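Ticket: hand-held gripper recordings drifting and getting rejected on import
Project: Haddad (hand demonstrations)
Status: Resolved, one item still open
Opened July 2020

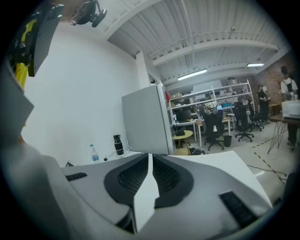

The drift started with the second batch of demos I recorded on the Jaltow hand gripper, and I've been chewing on it ever since, so I'm going to dump everything into this ticket and tidy it up never. Short version: I pick up the gripper, show the task by hand (take a part out of the tray, turn it, set it in the fixture), and the Cluvton importer turns my motion into a path the arm can follow. The first batch went in fine. The second batch came back with most of the recordings flagged "pose lost" and a few that imported but put the hand somewhere up near the lights. My first theory was that I was letting the gripper camera tip back too far between demos, and you can see what it gets when I do that: the two dark pads with the white finger between them, and then a whole lot of white ceiling with the corrugated panels and the long fluorescent fixture. Corrugated metal is the same stripe over and over, and the tracker has to find its place from what's behind the gripper, so that seemed like a really good suspect. Hold that thought, it was only half right.

What the importer says

Out of 236 recordings in the batch, 84 came back flagged. The message is always the same:

WARN pose lost, segment dropped
WARN path discontinuous, recording marked unusable

No line number, no timestamp, thanks very much. I had to go into the raw log to find where in each recording it lost its place. Once I did that it got more interesting, because the bad spots weren't spread out evenly. Nearly all of them were in the first few seconds, before I've even touched a part. A handful were right at the end, when I bring the gripper back to the rest position.

Things I tried, in order

1. Restarted the importer. No change. (I know. I always start there.)

2. Re-ran the first batch, the good one, through the same version of Cluvton to see if an update had broken something. It came through clean again, same result as in March. So the software is off the hook, at least for the basic stuff.

3. Wiped the camera lens with the little cloth and recorded a few more. Still dropping. The lens wasn't dirty to begin with but I wanted to be able to say I'd done it.

4. Slowed way down. I figured maybe I was swinging the gripper too fast on the pickup. I did a set of demos at what felt like a ridiculous speed, like I was moving underwater, and got just as many flags, plus a sore wrist. One useful thing came out of it though: the middle of every slow recording was beautiful. Smooth path, fingers closing right where they should. It was only the start and the end that were trash.

5. Kept the gripper pointed down the whole time. This is where I thought I had it! I started each recording with the camera already looking at the tray and never let it tip up toward the ceiling. Flags dropped a lot, but they didn't go away. I still got some at the very start, with the camera looking at nothing but the tray and the fixture, a perfectly good view with plenty of stuff in it.

6. Turned half the lights off, in case flicker was the problem. It made the room gloomy and the recordings noisier. Turned them back on.

7. Drove the arm over the same task by remote control with the Druvitz handset, skipping the hand gripper completely. Zero flags, which makes sense, the arm knows where its own joints are and doesn't need to look at the room. I was tempted to just do the whole project this way. But my remote demos are slow and jerky, and I fumble the turn every single time. By hand I can do it without thinking. The whole point of the hand gripper is that the arm gets to learn the way a person does it, and my remote driving isn't something I'd wish on any arm.

8. Compared settings between the first batch and the second, side by side, one screen at a time. Should have been step 1.

What it was

Two things stacked on top of each other, which is why I kept half fixing it.

The first was the startup delay. When you press record, the gripper needs a moment to find itself in the room before it starts writing poses. In the first batch that wait was set to 3,000 milliseconds. In the second batch it was 32. I have no memory of changing it, but it's my login on the change, so, hi, it was me. My guess is I was testing something and typed into the wrong box (the frame buffer field is directly under it, and 32 would be a totally normal number there). With basically no wait, the tracker started writing before it knew where it was, and everything in those first few seconds was a guess.

The second was the tipping. With the wait set properly, starting with a view of the ceiling is survivable most of the time, but it still goes wrong often enough to be annoying. And at the end of a demo, when I'm relaxed and already thinking about the next one, I tend to roll the gripper back before I've pressed stop. Those were my end-of-recording flags. The wait has nothing to do with those, it's purely me and my lazy wrist.

What I changed

Startup wait is back to 3,000. I saved it in the Haddad profile so it loads with the project, and I locked the field.

I start every demo with the gripper held still over the tray, looking down, and I count to four in my head before I move. Same at the end: back to the rest position, hold it, press stop, and then I can wave it around all I like.

I also stuck a strip of tape on the bench where the start position is. It isn't precise but it stops me from drifting closer to the fixture as the session goes on, which I'd been doing without noticing.

Result

Re-recorded all 84 of the flagged ones over two sessions. All of them imported with no flags. I played several back on the arm at low speed and it picked up, turned and placed the part each time, including the turn, which came out looking a lot like me doing it. Very weird to watch your own wrist habit come out of a machine. It even does the tiny pause I do before setting the part down! I might leave that in for now, and if it costs too much time on the full run I'll record a few without it.

I did not touch the recordings from the second batch that passed. Spot-checked a bunch and the paths look fine, but they were made with the short wait, so if something odd shows up in training, look at those first.

Still open

The importer really should say when in the recording it lost the pose. I've put that in as a separate request to Cluvton. Until then, open the raw log, search for "lost" and take the first hit, the later ones are mostly knock-on errors from the same spot.

If this comes back, check the startup wait before you do anything else, and please don't clean the lens five times like I did. I left out four of those.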